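4 Sorting the loose wires into the tray

This section explains how to sort the mixed wires and short cables before you begin to build. Please do it also when your kit is new, as the wires travel together in one bag and they arrive tangled. If you skip the sorting, section 5 will take you much longer.

You need:
the Tutia sorting tray
a clear table with a light top
the wire bag from your Prunau kit
a soft pencil and paper labels
a small box for damaged pieces

4.1 Before you start

1. Disconnect every wire from its power supply. Do not sort a wire while one end is still connected to something.

2. Wipe the table and let it dry. On a light top it is easier to see the thin wires and the small cut ends.

3. Put the tray on the table so that you can reach all compartments without standing up. Write the labels now. We use one compartment for one colour, but you may also sort by length if all your wires have the same colour.

Caution: Cut wire ends are sharp. Keep them away from children and from your eyes.

4.2 Opening the tangle

4. Empty the bag in the middle of the table. Do not shake the bundle, the knots will become tighter.

5. Look for the thickest or the longest piece and find one free end of it. Push the other colours away from it with the fingertips, a little at a time, until the loops are wide.

6. Lift the free end and follow it back through the loops. When you feel resistance, stop, lay it down and open the next loop first.

7. Hold a thin wire near its end and bring it over the tray. Lower it into its compartment and only then let go. 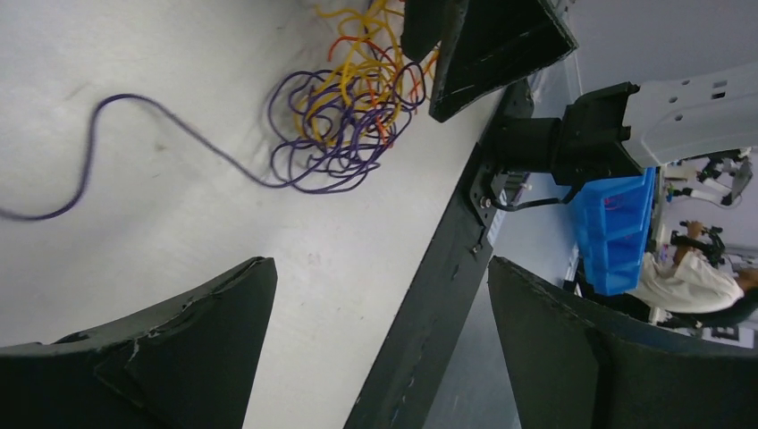
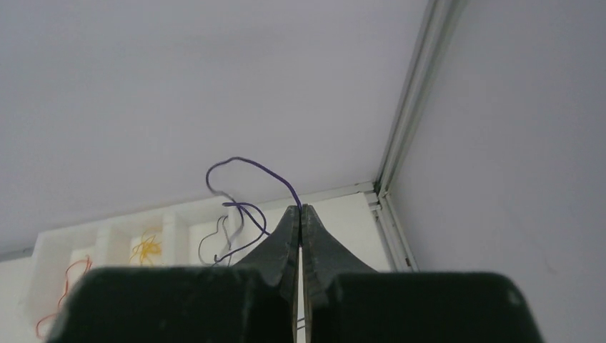
8. Repeat steps 5 to 7 for the remaining pieces. The thin wires come out easier when the long ones are already gone.

Note: A wire which is bent in soft waves is still good. You can straighten it by pulling it slowly between thumb and finger. A wire with a sharp fold, or with metal visible through the insulation, goes in the box for damaged pieces.

4.3 Filling the compartments

9. Wind every wire longer than 300 mm into a loose ring before you store it. The ring should be as wide as the compartment permits. Do not wind it around a pencil, this leaves a curl that stays.

10. Wires between 200 mm and 300 mm can be folded once, without pressing the fold. Shorter ones lie straight.

11. Cables of 1000 mm or more do not belong in the tray. Tie them with a strip of cloth or a reusable tie and keep them in a separate bin.

12. Check that no end hangs over the wall into the next compartment. Most new tangles begin in this way.

Note: If a compartment is full, please start a second one with the same label. Extra trays can be ordered from Laaksonen or from our shop in Prallcombe.

4.4 After the sorting

13. Sweep the table with a dry brush and collect the cut ends in a closed container. Do not blow them away.

14. Carry the tray level, with both hands, to the place where you will build. Continue with section 5.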